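Contents Previous Next Glossary Index

Chapter 7
Company-Funded Learning Programs

Reading time: 12 minutes

In the river town of Stutdale, the public library closes at six. The bus from the outer neighborhoods takes most of an hour, so a student who gets out of school at three has very little time at a desk before the doors are locked. When the Bruklow telephone company offered to lend home internet equipment to families in the district, the school board said yes at its next meeting. It took another year to agree on what the company would get in return.

This chapter is about agreements of that kind. A private firm pays for something that a school or a family would otherwise have to buy, and both sides sign a paper saying what will happen. Chapter 6 dealt with money that comes from taxes. The money in this chapter comes from a firm's own budget, and the rules that apply to it are looser and vary a good deal from one place to the next.

7.1 Three ways a firm can give

A firm can give cash, goods, or staff time. Cash is the easiest to record. If a firm gives a school $900 for books, the school enters $900 in its accounts and keeps the receipts. Goods are harder, because someone has to decide what they are worth. A used laptop may be listed by the donor at its original price and by the school at a much lower one. Staff time is the hardest of all. An engineer who spends an afternoon helping with algebra is paid by her employer for that afternoon, but the school never sees a bill.

Most large programs mix the three. The Bruklow agreement began with 200 loaned routers and a small cash grant for repairs. Tutoring was added in the second year, when Kiran Srivastava, then a billing manager at the company, asked whether employees could log in from the office at four in the afternoon and work with students one at a time. By the end of that year 489 students had signed up — more than the company had tutors for — and the district had to draw up a waiting list.

7.2 Who is chosen

Every program with limited places needs a rule for filling them. Some use family income. Some take the first students to apply, which tends to favor families who already have a connection and read the announcement early. Stutdale used income for the routers and teacher recommendation for the tutoring, so a student could qualify for one and not the other. Noreen Ó Néill, who taught eighth grade there, kept a list of students who had a tutor assigned and no way to log in from home. The two rules were later combined.

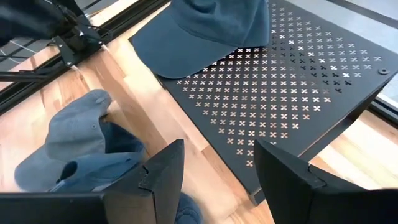
The form families filled out was also changed. In the first version, parents had to attach proof of income and mail it to the company. Many did not want a phone company to have that information, and applications stayed low until the district office began collecting the forms itself and sending the company only a total.

7.3 What the firm receives

Firms enter these agreements for several reasons, and a written agreement should state them. A firm may want its name on the materials. It may expect that families who borrow equipment will later become paying customers. In some places it may also lower its taxes (see Chapter 9). The Sava program, described in the reading at the end of this chapter, barred the sponsor from contacting families for two years after a loan ended. Bruklow's had no such clause until Fiona Niven, a parent on the school board, asked for one.

Terms to know: in-kind gift, sponsor, eligibility rule, no-contact clause

Before you go on, find out whether any firm supports a program at a school near you. Write down what it gives, who may take part, and where you found the information. You will need these notes for Section 7.4.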